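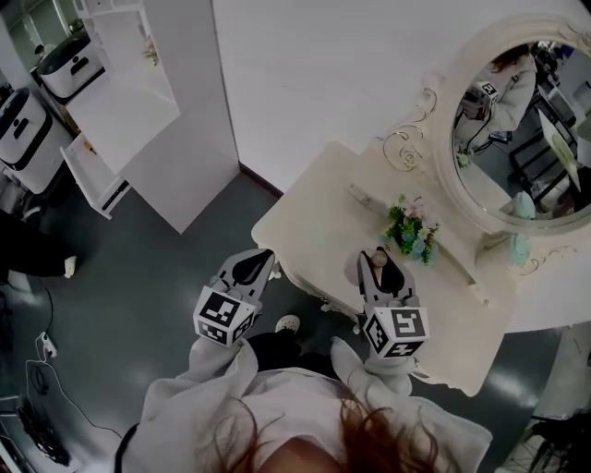

How to repaint an old vanity table (without sanding for a week)

Quick one, been asked for this a lot. Works on any second-hand dressing table with a curvy front. Written by Ohemaa Owusu, updated June.

What you need
Sugar soap, two cloths
Sandpaper, 120 and 400 grit
Shellac primer if the old finish is dark or orangey
Satin furniture paint, cream or off-white. I used Akpalu, one tin does it with plenty left
Small angled brush, foam roller
Old toothbrush for the trim

Step 1. Strip it down
Drawers out, handles off, mirror off if it unscrews. Screws in a jam jar. Number the drawers underneath in pencil, they never go back in the right holes otherwise.

Step 2. Wash
Sugar soap all over, then clean water. Toothbrush into any scalloped edges, years of hairspray and face powder in there. Leave to dry properly. Overnight if the room's cold.

Step 3. Key the surface
Light rub with the 120. Not down to bare wood. Just dull. Wipe the dust off with a damp cloth, do it twice.

Step 4. Prime
One thin coat. Windows open, it stinks. Touch dry in 40 minutes, but check the tin. If brown stains come thorugh, do a second coat.

Step 5. First coat
Brush the trim and legs first, then roller the top and sides. Thin! Drips collect under the scallops so go back after 5 minutes and tickle them out with a dry brush.

Step 6. Second coat
Same again next day. Quick pass with the 400 in between, hardly any pressure. Drawer fronts flat on a table, much easier.

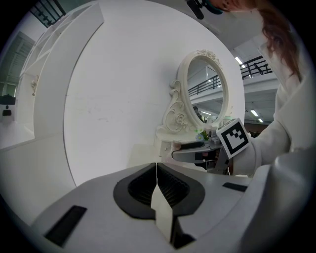

White top, hair down.

Step 7. Leave it alone
Dry isn't cured. 14 days before anything heavy goes on top. No hot straighteners ever, get a mat.

Step 8. Handles
Back on last. Old ones soak in warm soapy water, then a polish. New ones, measure the hole gap before you order. I didnt, and the Pranden ones had to go back.

Drawers sticking? Rub a candle along the runners. Never paint the runners.

Chipped after a month? Dab with a fine brush, leave it, dab again. Keep a bit of paint in a jar with the shade name on the lid.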